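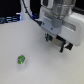
Garkent Creek Streambank Restoration
Progress report to the Srivastava Fund
Reporting period: second half of the grant year

Summary

Work on the lower section of the creek is finished and the upper section is under way. We expect to complete the planting in the fall, as stated in the original proposal. One item, the footbridge approach, has been delayed and is discussed below. We are not asking for a change to the total award.

Bank grading

The contractor finished grading the lower section in May. The old bank was close to vertical along most of that stretch and had been losing soil every winter. It now slopes back at a grade that can hold plants. Coir matting has been pinned over the new slope from the culvert down to the property line at Evbridge Road.

We had planned to haul the excess soil to the county site. The county site stopped taking fill in the spring, so the contractor used it to build up the low corner of the parking area instead. The county inspector looked at the grading there and had no objection. This saved some trucking cost, and the savings have been moved to the matting line, where the price per roll went up after our quote expired.

Two heavy rains came through after the matting went down. Some of the pins pulled loose near the culvert, where the water comes out fastest. The crew reset them with longer stakes and added rock at the toe of the bank. The rest of the slope held.

Planting

We have put in 3000 live stakes, mostly willow and dogwood, cut from the stand at the Erimier preserve. Survival will be counted in the fall and the numbers will be in the final report. From walking the bank, the willow looks good and the dogwood is mixed. The dogwood stakes cut later in the season were already budding when they went in, and many of those have not leafed out. We will cut earlier next year.

An additional 200 container plants are on order for the upper bank. The nursery has them set aside and will deliver in September. We chose to wait on these, as the upper bank gets full sun and we have no easy way to water it through the summer.

Knotweed is still the main problem on the upper section. It was cut twice this spring. The permit for treatment near the water came through, and the licensed applicator is scheduled for late summer, when treatment works best. Past experience on other creeks in the area says this will take more than one season. The proposal budgeted for a single treatment. We will cover the second year out of our general maintenance money and will note it in our own budget.

Water monitoring

Samples are taken every other week at both stations. Turbidity at the downstream station was higher than usual during grading, as expected, and has come back down to where it was before. We don't have enough readings yet to say whether it will go lower. The temperature logger at the upstream station stopped recording for part of the spring due to a bad battery. That gap can't be filled. We have replaced the logger and now check it on each sampling visit. 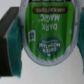 Page last changed: 6/20/23

Footbridge approach

The approach ramp on the east side was supposed to be done by now. The survey showed that the footing in our drawings sits partly inside a sewer easement that was not marked on the older maps. The sewer district asked us to move it upstream. The engineer has redrawn the ramp and the revised drawings are with the district for review -- we have been told to expect an answer this summer. Until then the east trail stays closed at the bend. Signs are up at both ends.

The change adds a short length of boardwalk. If the district approves the drawings as submitted, the extra lumber fits inside the contingency. If they ask for a deeper footing, it may not, and we would write to you before going ahead.

Public access and outreach

The west trail reopened once the matting was in place. We held a planting day for neighbors and a field visit for the middle school science classes, who did the spring insect sampling along with our staff. The results were typical for this creek, with plenty of midges and worms and a few caddisflies.

We have had complaints from two houses on Evbridge Road about trucks parking on the shoulder. The contractor now uses the lot behind the pump house.

Budget

Spending is close to plan. Grading and matting are fully spent. Planting is a little over half spent, with the nursery balance due on delivery. Monitoring is under budget, mainly from fewer lab tests than planned. The footbridge line is mostly untouched for the reasons given above. The itemized statement and copies of invoices were sent separately under grant number 2401.

Next steps

Knotweed treatment on the upper section, late summer.
Grading of the upper bank, once the water is low enough to work from the gravel bar.
Delivery and planting of container stock, September.
Footbridge ramp, pending the sewer district.
Stake survival count, before leaf drop.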